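Keeping the simulated kitchen cell running

Martti Saarinen looks after one robot cell at Plilia, and none of it can be touched with a wrench. The kitchen, the microwave and the robot with its jointed hands all exist in a simulator called Vurska. He took it over in April, when the cell had a backlog of failed runs and a setup file that three people had edited in three different ways.

"I treat it the way I treated the real cell I had before," he says. "You check the joints, you check the fixtures, you check the parts. Then you run it."

His morning starts with the hands. Each finger joint has a limit and a stiffness value, and he compares both with a reference file before anything else is loaded. A joint that is too soft lets an object slide out. One that is too stiff makes the contact shake, and the solver may throw the object across the room.

"The thumb was the worst one," Saarinen says. "Somebody had copied the left thumb's limits to the right hand and forgotten to flip the sign. It closed, but it closed in the wrong place. That took me two days to find and a minute to fix."

The fixtures come next. The microwave door turns on a hinge with its own friction, and he opens it to 75 degrees and lets go. If it drifts, the friction has been lost in an update and he puts it back by hand. Magsi, the tool that loads the objects, also has a habit of resetting masses to a default – he keeps the right ones in a plain text list and reloads them every time.

After that he runs 30 test episodes with the same task, which is to carry a small box to the open microwave. He watches a few of them from the overhead view. 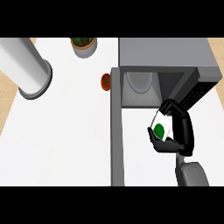
What he looks for in a run

Saarinen wants to see the fingers stay on the box while the arm moves. "If a fingertip sinks into the surface, I stop the run. The score can still look fine, and people will train on it for a week before they notice."

He also reads the contact log. Any step with a force spike gets a line, and last month one batch gave him 1559 of them. The cause was a collision shape on the door that was thicker than the door itself, so the hand kept hitting something it couldn't see. He rebuilt the shape from flat boxes and ran the batch again.

The full set is 3000 episodes and goes overnight. He doesn't start it if a test run has failed and he can't say why.

Asked what he would change, he mentions the file format. Oletti, the planned replacement, will keep joint settings and object masses together. "Until then I have my list," he says. "I print it out, too."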